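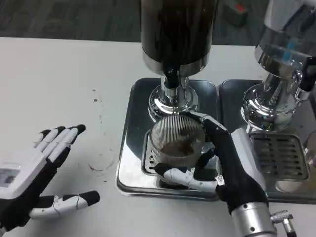 Notes for the Husbridge talk, 11/21/18. Twenty minutes, lights up, no clicker.

Start with the menu. Before anyone at a cafe tastes a thing, they have read your adjectives. I once wrote a menu for a place called Grendedeo that had over 100 of them, and the soup was still tomato. A ribbed clear glass under a coffee grinder. Ask the room what they'd call it on a menu. Someone will shout "artisan." Wait for it. Then ask what they'd pay for "coffee, in a glass." Write both prices on the flip chart and leave them up there to embarrass us all.

Next, the Skuvside job. The owners wanted a story for every dish. I gave them 2,000 words. Customers held the menu at arm's length, like a parking ticket, and ordered whatever was at the top. In March we cut it to 10 lines. The complaints were mostly from me.

(Pause for water. Do not make the joke about water having notes of water. It died last time.)

Words to retire: nestled, drizzled, elevated, "our take on." If it's your take on a sandwich, I'd like to know whether there's bread. Read the Wunderlich breakfast page out loud, slowly, with no expression. "Hand-torn" gets the laugh. Let it.

Then the useful part. Say what it is. Say how it's cooked if that changes the order. Say what comes with it, and say if it's spicy. Price goes at the end of the line in the same size type, because people will find it anyway and they resent the hunt.

If there's time, the kids' menu story. If not, skip to questions. The first one is always about fonts. I have no opinion on fonts, but I've got four minutes of it ready.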